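Itidley: second progress report to the Brimora Fund
From: Kenneth Rankin
21 November 2019

Dear all,

We passed 1,000 usable recordings in October, and I have been wanting to write that sentence since the spring! The last few hundred came in much faster than the first few hundred, and most of this report is about how that happened, what we are doing with them and where we are still stuck.

Where we were

When you read our first report we were teaching the arms by remote control. One of us sat with a pair of handles and drove the two robot arms through a job (opening a case, putting something in, closing it again) while everything was recorded. It worked, up to a point. The trouble was speed. A job that takes a few seconds with your own hands could take a couple of minutes through the handles, and a tired driver makes odd little stops and corrections that the arms then learn very faithfully. Eustaquio Magaña spent a good part of the summer cutting pauses out of recordings, and I don't think he'd want that summer back.

You agreed in our last call that we could move part of the equipment money over to hand-held grippers. This was the right decision and I'm grateful you made it so quickly.

How we work now

The person doing the teaching holds a gripper in each hand and simply does the job at the table. The robot arms are not involved at that stage. Each gripper closes in much the same way as the ones on the arms, with the same sort of pads, so whatever a person can manage with the hand-held pair the arms should have a fair chance of managing later. Square printed markers on the white cubes let us work out where each gripper was and which way it was turned, and we combine that with views from the grippers and a view from the wearer's head.

A session goes like this. The table is cleared and the things for the task are put out by a second person, who moves them a little between attempts. We found early on that the person with the grippers can't do this well themselves, as they put everything back in the spot they like best. Then come the attempts, one after another, with a short break after each batch. We throw away the ones where something has gone wrong with the markers, but we keep the ones where a pen was dropped and picked up again. Those used to go in the bin too. Eustaquio argued for keeping them and he has been proved right, for the arms are now noticeably better at having a second go. 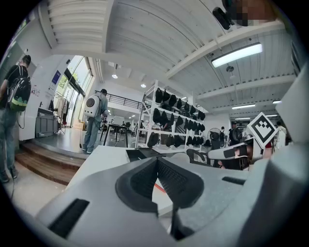 View from a gripper, with its pad at the front and the tray on the table behind.

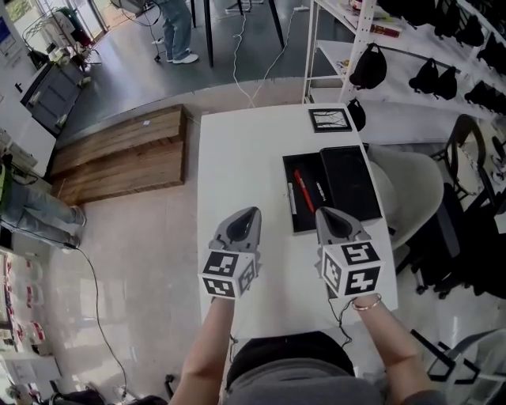 Both grippers over the white table. The red pen is in the case.

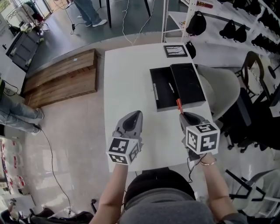
What we have recorded so far

The pen case has been the main task this quarter. In its full form the teacher opens the lid, places the items inside and shuts it again. We also record each part by itself, because the lid and the pens go wrong in quite different ways and it helps to be able to practise one without the other. People who have never thought about it are always surprised by how much their two hands talk to each other when they open a box. One steadies, the other lifts, and somewhere in the middle they swap over without being asked.

We have had 11 people teaching, including three from the packing workshop at Risonberg who had never touched anything of ours before. I had set aside a whole morning for training them. They were making good recordings before the tea was ready. With remote control it took a new driver the best part of a week to become useful, so this is a very large change in what we can ask of visitors, and it was far and away the happiest day of the project so far. One of the Risonberg packers had a way of nudging a pen against the wall of the case to straighten it before gripping. None of us had ever thought of doing it. The arms do it now.

Results on the arms

The test is always the same: items put out in places the arms have not been shown, a fresh start each time, and no help from us once it has begun. In the October round we ran the full pen case task 44 times on the arms, and 31 of those ended with everything inside and the lid shut. In the first report the figure was 12 out of the same number, using remote control recordings only. We are very pleased. I would still ask you not to quote the new number too widely until we have repeated it on a different table under different lights, which is planned for the next quarter.

When it fails, it is mostly the lid. The arms get hold of it, lift, and then let go a touch early, and it comes down again. We think there are two causes. One is that the hand-held grippers give the teacher a feel for the weight of the lid that never reaches the recording. The arms only ever get to learn what could be seen and measured, and "a bit more, a bit more, now" is not in there. The other is plainer: the pads on the arms have worn and the ones on the hand-held pair have not. New pads for the arms are on order from Bañuelos, and we will run the lid part again with both sets equally fresh before doing anything clever.

The pens, which we expected to be hard, are going well. Thin pens lying flat were a real nuisance under remote control and they hardly trouble us now.

Remote control has not gone away

I don't want to give the impression that the handles are gathering dust. We still use them for correcting. If the arms get most of the way through a job and then dither, someone takes over by remote control, finishes it, and the correction goes into the next round of learning. It is a much better use of a slow method, and the drivers like it more because they are only needed for the tricky bit. We have 43 of these corrections and would like several hundred. They were started late in the quarter, so the results above don't include them.

Problems worth telling you about

Markers. If the teacher turns a wrist too far, the printed squares end up facing away and we lose the gripper for a moment. We have squares on more than one side of each cube, which deals with most of it. Bright sun is the other culprit, and we now check the light before each batch and pull things round if need be. We lost nearly a full day of work in September to glare before we understood what was going on, and those attempts are not in the total.

Tired arms. The grippers are not heavy, but holding anything out over a table for an afternoon will find your shoulders. We have cut batches from twenty minutes to twelve and people can stop whenever they want. The quality in the last batch of the day went up straight away, so I am only sorry we didn't do it sooner.

Labelling. Every attempt has to be marked with what was done and whether it came off. This is still done by a person watching it back, and it is the slowest part of the whole chain now that recording is quick. Eustaquio has a small tool half built that guesses the start and end of each attempt from the moment the grippers open and close. It gets most of them right and a person then only has to nod or fix. I would like to give him three clear weeks on it.

People in view. The head view and the gripper views take in a good deal of the room, so everyone who works in or passes through is told when we are recording, and there is a sheet by the door. Faces will be blurred before any recordings leave our own machines. None have left so far.

Money

We are slightly under on equipment, as the second pair of grippers cost less to build than we had allowed, and slightly over on people's time, nearly all of it labelling. The two more or less cancel out. The full table is in the separate spreadsheet, which has the same headings as last time. I'd like your agreement to move the equipment underspend across to cover Eustaquio's three weeks. If you would prefer a formal change request, tell me and I'll send one.

Next quarter

First, the lid, with new pads all round. After that we move the whole set-up to a second table in a different room and repeat the October test exactly. Then I want to start on a new job with something soft in it, probably folding a cloth and putting it in a bag, where we expect to be bad at first and learn a lot. Risonberg have offered us their packers again for two days and I've said yes to both.

We also owe you the written guide for new teachers that was promised for this quarter. It exists as a draft, four pages long, and the Risonberg visitors scribbled all over it in the most useful way. You'll have the clean version before the next call.

If anyone from Brimora would like to come and hold the grippers for an hour, please do. It explains the work far better than I can on paper, and your recordings would go in with everyone else's.

With best wishes,
Kenneth Rankin
Itidley project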